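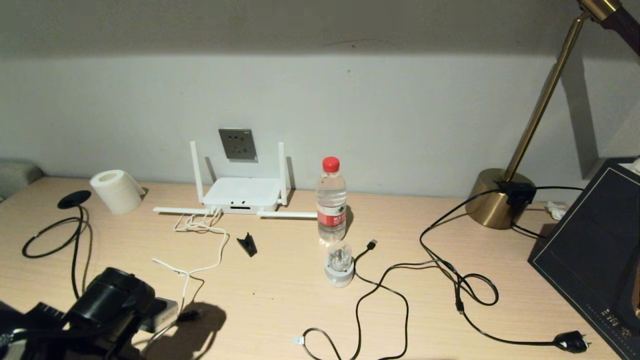

The bench desk, with the router back against the wall and plenty of cable to practise on.

Tips for trying out grippers on cables and other floppy things

If you've only ever tested a gripper on blocks and cups, do yourself a favour and give it a cable. I love this test! A cable slides, springs back, rolls over and hides its own end under a loop, and you learn more about a pair of fingers in ten minutes than you would in a whole afternoon of stacking.

I've been swapping between two sets of fingers since October, the Jestura soft pads and the Arkotura narrow tips, on the same arm and with the same controller (a Salminen, second-hand, fan like a hairdryer). These are the notes I keep pinned up by the bench.

Start with black cable on a pale desk. The camera finds it easily and you can get on with judging the grip. White cable on pale wood is much harder, so keep the router leads for later, once the arm is behaving.

Pick up by the plug, not the middle. The soft pads are lovely on a USB plug, they sort of fold round it. On the lead itself they tend to roll it sideways and you end up with the fingers closed on nothing. The narrow tips are the other way about: brilliant on thin lead, a bit skittish on anything rounded.

Come down across the cable. If the fingers close in line with it they'll just push it along the desk. Turn the wrist first, then lower.

Stop 4 mm above the desk and look again before closing. My first few goes went straight down and scuffed the wood, and I now have a set of little dents to remember them by.

Anything clear is a proper challenge. See-through plug adapters and plastic bottles confuse my depth camera no end. Magdalini Tsolakis suggested aiming for the bit that isn't clear, so the cap on a bottle or the base on an adapter, and it has made a huge difference. Screw the cap down tight first, please.

Move the lamp before you blame the software. A low lamp throws long shadows, and the shadow of a cable looks an awful lot like another cable. I lost an entire evening to this. Now I try the lamp at both ends of the desk and save a view from each.

Switch off and unplug whatever you're going to tug. Loose leads only for early goes, and nothing with mains on the other end. Wi-fi antennas are good fun to nudge gently, but do it with the force limit right down.

Keep the score simple. I do 200 picks per set of fingers, same speed, same cables, and write down only "held", "slipped" or "missed". Kai-wen Tsai does 1000 on his, but he has a spare room and a great deal more patience.

My tally from the last round of misses: soft pads 56, narrow tips 31. Don't read too much into that, as nearly all the soft pad misses were on the thinnest white lead. On plugs they beat the narrow tips hands down, and they're so much quieter!

Wipe the pads with a damp cloth between rounds. Dust makes silicone slippery, and you'll think the grip is getting worse when it only wants a clean.

Next up is the Iltier three-finger hand, which Evanthia Tsakiris is lending me as soon as she's found the right bolts for it.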